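Chapter 7
Learning from Demonstration with Two Arms

7.1 Why two arms are harder than one

The methods in Chapter 6 took a single arm with a fixed base and trained a policy to map camera views and joint readings to the next short stretch of motion. Adding a second arm doubles the number of joints to be commanded. That increase is the smaller part of the problem. The larger part is that the arms now constrain each other. When both grippers hold the same object, an error in one shows up as a force on the other, and a policy that treats the two as independent has no way to correct for it.

Flat packaging is a useful test of this. A carton blank bends along its creases and resists bending elsewhere. It slides on a smooth table when pushed from one side. To raise a flap, one gripper must hold the panel down while the other lifts, and the hold must begin before the lift. The order matters more than the exact path of either arm.

7.2 The Farilia study

Most of this chapter follows one study, carried out at the Farilia laboratory with the Tivgate control software. The task was to fold an opened product box back into shape and set it aside. The group collected 2608 demonstrations by teleoperation. Of these, 367 were dropped before training. The usual fault was a gripper that closed on air and was then closed a second time, which leaves two contradictory commands for nearly the same view.

Three choices in the study will concern us.

First, each demonstration was cut into phases by contact. A phase starts when either gripper makes or loses contact with the cardboard. The operator did not mark phases by hand; they were recovered afterward from gripper width and motor current. Section 7.4 gives the procedure and shows where it fails, mainly on thin flaps that produce little current.

Second, the policy predicts both arms jointly, in blocks of 40 control steps. A shorter block reacts faster when the box slips. A longer block keeps the arms better matched in time. Section 7.5 works through this tradeoff and derives a simple bound on the mismatch between the arms.

Third, the table was not cleared between recordings. Other household items and scraps of packing material stayed where they were, and the starting angle of the box was changed often. This made the data slower to collect and the early training runs worse. It also removed a shortcut found in the group's first data set, in which the policy had learned to reach for a fixed spot on the table and ignored the box.

7.3 What counts as success

Reported success rates for folding tasks are hard to compare, as authors disagree on when a fold is finished. We adopt the Babaei criterion throughout. A trial succeeds if every flap named in the task is within its tolerance angle and stays there after both grippers have released. The second condition is the stricter one. Many policies fold a flap correctly and then drag it open again on the way out, and a score taken at the moment of folding would hide this.

Each policy in this chapter is scored over 100 trials. A trial ends in failure if the box leaves the reach of both arms or if the operator stops the run. Partial credit is not given, although Problem 7.9 asks the reader to define a partial score and to say which of the published rankings it would change.

The Lustard baseline, which trains one policy per arm and links them only through the shared camera view, is used for comparison. Its failures are instructive. It performs well up to the first two-handed phase and then loses time alignment, so that the lift begins before the hold. The marked-up traces in Section 7.6 show this delay growing over the course of a trial.

Readers who have not worked with coupled joint spaces should review Section 3.2 before going on. The notation is the same, with superscripts L and R added for the left and right arms. 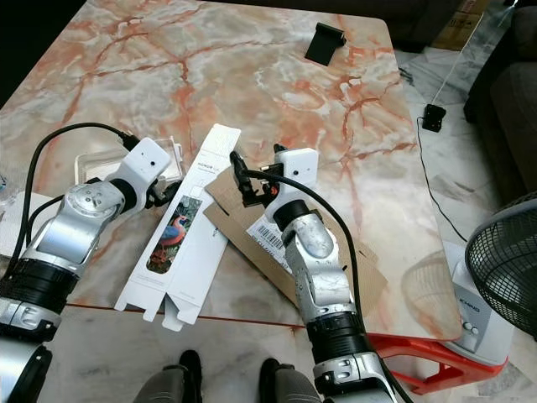
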